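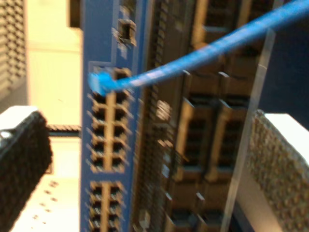
Rack notes, October, after lunch

Goal for the afternoon: get the small rack into a state where a person other than me could find a port on it. Ambition kept low on purpose.

Started with the switch. One blue cable went in, top of the port block, and I am counting that as progress. The patch list from Fellen was no help. It goes up to port 53, which is more ports than this Netgear has any intention of offering, so I suspect it was written for a bigger switch at Kofler and carried over here on optimism. Crossed it out and started a fresh sheet. Line one: blue cable. Line two: blank. We build from there.

Labels. The label tape is the 60 cent kind and curls up at the ends. Tried it anyway. Will try the good tape when the good tape comes back from wherever Iltero took it.

Went over the screws next. The open posts have a lovely long run of mounting holes and I have now put things one hole too high on them often enough to stop blaming the rack. Rule for the next person: hold the chassis where you think it goes, then count the holes on both sides, then count them again on the side you were sure about.

Cable lengths. The drawer of spares has plenty at 80 inches and hardly anything short.

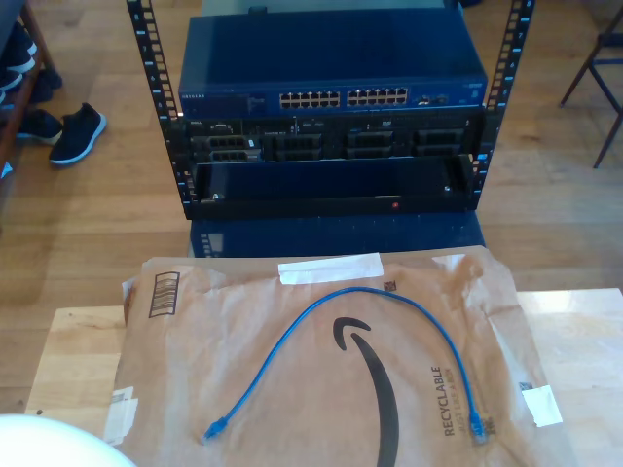
An 80 inch cable between two things stacked on top of each other makes a coil the size of a dinner plate, and the coil always ends up in front of the vents. Ordered short ones on the Trikis budget. If Trikis objects, they can come and have the coil.

The shelf under the chassis is empty and slides out, so that gets the power bricks. It was going to get the manuals, but I know what happens to manuals in a drawer.

Shoes: the shoe shelf is still the rack's nearest neighbor. I proposed moving one of them. Reply was that the shoes were there first. Noted for the record.

Still to do:
- drive bays, check which ones latch properly
- write the 100 on the asset tag so it stops reading as 10 and a smudge
- fresh port sheet, lines two onward
- get the tape back from Iltero

Stopped at 5:30. Port sheet is taped to the wall, curling.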